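Category: Kids' Rooms > Secondhand & Repairs
3 min read
June, posted by Edileuza Tavares

Drawer on my kid's play kitchen sticks halfway. Sand it, wax it, or give up?

Hi all! I picked up a used play kitchen from a neighbor (she thinks it's a Trellska, but the label is long gone) and my daughter adores it, except the bottom drawer only opens halfway and then jams. If she yanks, the whole kitchen walks across the floor with her. I've taken the drawer out and there are no metal runners or anything, it's just wood sliding on wood. It was fine the first week and then we had all that muggy weather and now it's awful. I tried a squirt of cooking spray last night (please don't yell at me) and it slid great for almost 40 minutes and now it's worse than before and kind of gummy. What do I do? I'd like to spend under 19 bucks if I can, the kitchen itself only cost me 40.

Vanderleia Bezerra

Oh no, not the cooking spray! OK, you can fix this. Pull the drawer out and wipe the bottom edges with a rag and a little dish soap in warm water, then do the inside of the slot where it rides. Don't soak it. Leave everything out to dry overnight, and I mean overnight, because damp wood is probably half your trouble to begin with.

Next day, look for shiny spots along the bottom edges. That's where it's rubbing. Go over just those with 100 grit, a few strokes, put the drawer back, try it, take it out, a few more strokes. Go slow! I got impatient with my son's dresser and now that drawer rattles like a train. When it moves OK, rub a plain white candle along the edges and push the drawer in and out a bunch of times. I redo ours about every 3 months and it costs nothing (birthday candle stubs work fine).

If it still walks across the floor, stick a couple of those rubbery shelf liner squares under the feet.

Ronaldo Conceição

just take the drawer out and let her use it as a cubby. my kids never closed theirs anyway

Lucienne Cordier

Vanderleia has it right, I'd only add to check whether the drawer is square before you sand anything. Measure corner to corner both ways. Ours was a little crooked because a back corner had come unglued, and I'd been sanding away at a side that had nothing wrong with it. Wood glue, a belt cinched around it for a clamp, left it till morning, done.

And look behind the drawer too. I fished out a crayon and a very old raisin.

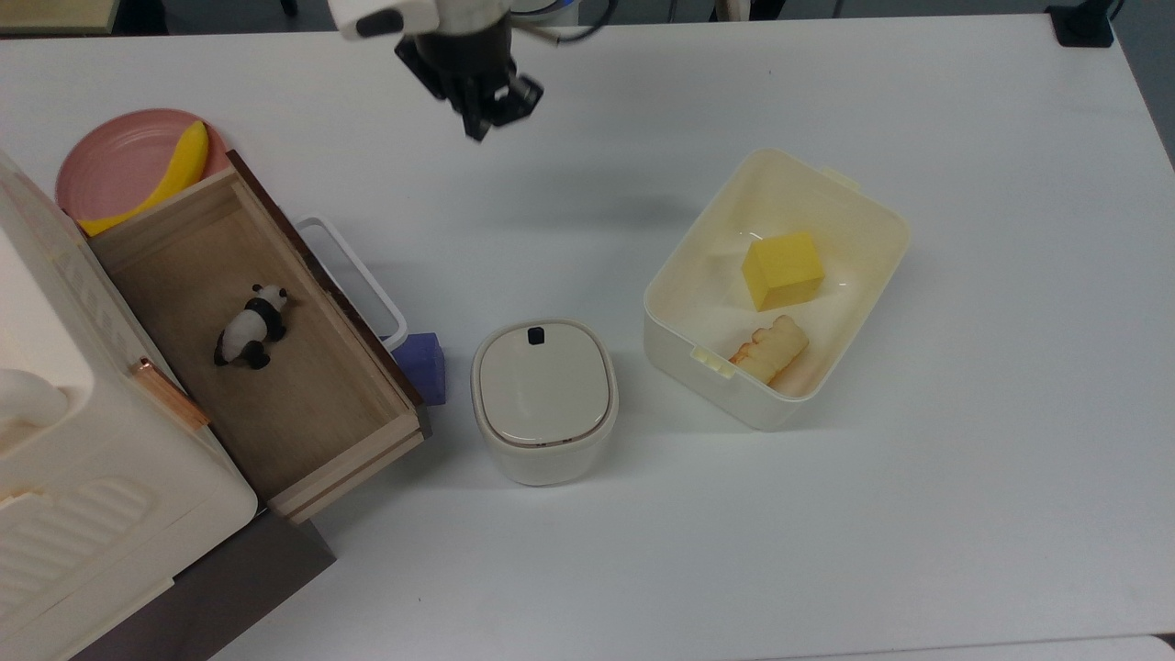 Toy drawer pulled out, panda inside.

I used beeswax on mine where Vanderleia uses a candle, mostly because I had a tin of it for the cutting boards. Either one's fine. Skip anything oily, it grabs dust and you're back where you are now.

One more thing, if you do sand, vacuum out the slot before you wax. I didn't, and I basically waxed the grit in and had to start over.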